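Despina Petek opened her candy shop, Clatosau, in December with 53 jars and a secondhand register. Before that she spent years keeping books for a trucking firm.

"I was good at it, but I didn't talk to anyone all day," she said. "Now I talk from ten until six."

Most of her stock is hard candy and taffy, bought by the case from Begović, a family wholesaler. Chocolate she gave up on after one summer. "The front window gets the sun all afternoon. I lost a whole shelf."

Her rent is 600 a month, low for the street. She pays one part-time clerk, Erick Nyaga, who works Saturdays and handles the mail orders.
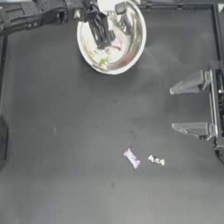
What sells best?

"Sour drops, by a long way. Kids buy them, and then their parents come back for the licorice."

She has been asked to open a second shop near the station and hasn't decided. The lease there runs five years, and she wants to see another winter's sales first.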